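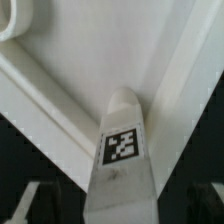

Kestent Marker Canister Set, Classroom Pack
Part no. 3753
Updated November | Clidow Classroom Equipment

Print this page | E-mail this page

Graspable targets for student robotics clubs and the Sulasow pick-and-place event. Each canister has a domed cap and a square fiducial label on the front face. Off-white body, matte finish.

Contents: 11 canisters, one spare label sheet, one printed card of marker IDs.
Canister height: 216 mm with cap fitted.
Works with: any two-finger gripper that opens wider than the base. Tested by the Gouveia after-school club with a wrist camera.

Labels are replaceable. Wipe the body with a damp cloth before applying a new one, and keep the white margin clear of tape. Marker IDs must be entered in the team's code before the first run. Caps are press fit. Do not glue.

Not included: gripper, camera, field mat. Spare label sheets are sold separately as part no. 2934.

This site uses cookies to remember your cart. Accept | Settings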